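My cat Ekpo has opinions about the carrier. For six years the drill was the same: I'd bring it out of the closet, he'd hear the latch, and by the time I turned around he was a furry pancake under the bed. Then came the oven mitts, the yowling, and me apologizing to everyone in the waiting room.

So this spring I tried doing it slowly (my friend Suha had been nagging me to for ages, and fine, she was right). The carrier came out on 5/1/23 and it just stayed out, door off, old sweater inside. I didn't point at it or coax him or anything. 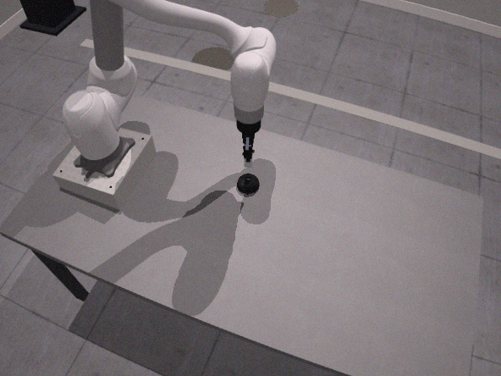 White arm, gray table, small round black thing.

The first few days he walked past it like it owed him money. Then I started dropping one treat near the opening whenever I went by. After a while the treats moved to the lip, then just inside, then all the way in the back.

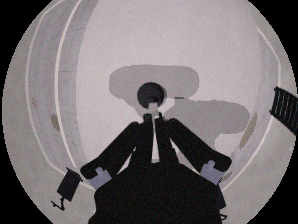
It took him 9 days to put all four feet in. I was on the phone with Kelechi and I think I shrieked, so out he went again, but he was back before dinner!

The door was the harder part. I put it back on and left it open, then closed it for maybe a second, treat, open. If his tail started going, I quit for the day. I messed this up once by getting greedy and we lost most of a week.

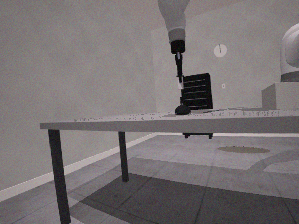
By the end of May he was riding around the block in the car with a towel over the top, grumbling but not howling. Dr. Najjar got to weigh him without a wrestling match, and he's up to 10 pounds, so now we need to have a talk about all those treats. He's asleep in the carrier as I type this, with one foot sticking out.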